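## Funeck rolling monitor stand, model 528

The Funeck 528 is our stand for offices and workshops where one screen must serve several places. It is delivered in one box, with the screws and the key for assembly. Wendt makes the wheels, and Collum, our older series, can use the same ones. The screen is not included. 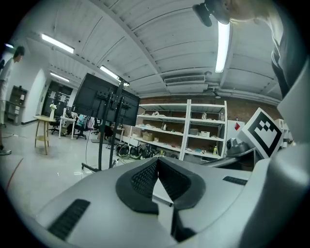 Assembly takes 13 steps, and we recommend that two persons do it. First the posts are fixed to the wheeled base, then the plate for the screen is put on. A black stand with two vertical posts, like the one carrying the large flat monitor, looks calm also from behind, and this matters when desks stand on both sides of it. Please fasten the cable along one post if it hangs down, so that it does not catch on a chair when you roll the stand.

**Order number:** 1624
**Color:** black
**Warranty:** 7 years on the posts and base, wheels excluded

The stand can be ordered from Hositar directly or from your usual dealer. Spare wheels are sold in sets. For orders placed in December, please allow more days for delivery, as our warehouse is closed for the holidays.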